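# The Well at Amaral

Samina Siddiqui did not believe in the well, and she had said so before she got out of the car.

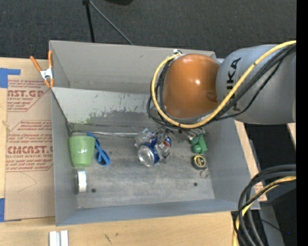
"You drop a coin in and you hear your own name," Armindo Louro told her. He had the gate key on a bit of string and was in no hurry to use it. "My grandmother heard hers. She was 27."

"And who else was there?"

"My grandfather."

"Did he hear it?"

Armindo thought about this. "He was fond of her," he said.

The village had put up a sign, in three languages, all of them claiming the well was older than the church. Samina had looked up the church. She had also looked up the well, and found no mention of it before a hotel brochure printed 17 years ago. She kept this to herself for the moment. Fahad had asked for a kind article, and Fahad was paying.

Idalina Caldeira was waiting on the far side of the gate with a saucer of coins, which she sold at rather more than they were worth.

"Old ones work best," she said.

"Why would that be?"

"The new ones are too light. It doesn't notice them."

Samina bought one. She wrote down the price, then leaned over the wall. The air smelled of moss. She could see no water, only the first few rows of stone and then the dark, and she looked for a pipe or a wire or a small boy and found none of them.

She let go of the coin.

It fell for longer than she liked. Almost seven seconds, she thought, which would make the thing deeper than the hill was high, so she must have counted badly. Then there was a splash, and after it a sound, quite low.

"Well?" said Armindo.

"An echo."

"Of what? You didn't speak."

"Of the splash. It's a narrow shaft, it would bend the sound about."

"What did it say?"

"It didn't say anything. It was a noise." She put the cap back on her pen. "It sounded a bit like Nuno."

Idalina set down the saucer.

"Who is Nuno?" Samina asked.

Armindo had already started locking the gate, though all of them were still inside it.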